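Altumness Introduces Evus, a Stair-Climbing Delivery Robot for Older Apartment Buildings

13 February 2026

Altumness is delighted to announce Evus, a delivery robot made for the kind of building most delivery robots have had to skip: the older walk-up, with narrow landings, a heavy front door and no elevator in sight. After a long stretch of development and a great deal of patience from the tenants who let us practice on their stairs, Evus is ready to start regular work this October.

Evus carries groceries, parcels and laundry from the lobby to the apartment door. It takes about 11 minutes to bring a full load up to a fourth-floor landing and come back down again, and it slows itself on worn or uneven steps. It's not a fast machine, and we are rather fond of it for that.

"My grandmother lived on the top floor of a walk-up for most of her life, and every bag of oranges was an expedition," said Rocío Iturra, founder of Altumness. "I thought of her often while we were building Evus. I would love for people to be able to stay in the homes they know and still have fresh fruit in the kitchen."
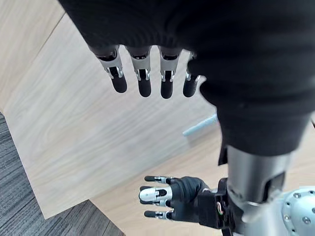 The first two buildings to welcome Evus will be Bukent Court and the Heydari Apartments, which have 93 households between them. Residents there can sign up for free during the opening season, and each building will have a staff member on hand in the mornings and evenings to answer questions, help with first deliveries and listen to complaints (we do want to hear them!).

Evus gives a soft chime before it enters a stairwell and always pulls over on the landing to let people go by. Anyone can stop it with the large button on its side, and it will stay put until it's told to carry on.

Altumness will hold an open afternoon at Bukent Court before service begins, with coffee, cake and plenty of trips up and down the stairs. Neighbors, building managers and curious children are all very welcome. Details will be posted in both lobbies and sent to everyone on our mailing list.

Press contact: Rocío Iturra, Altumness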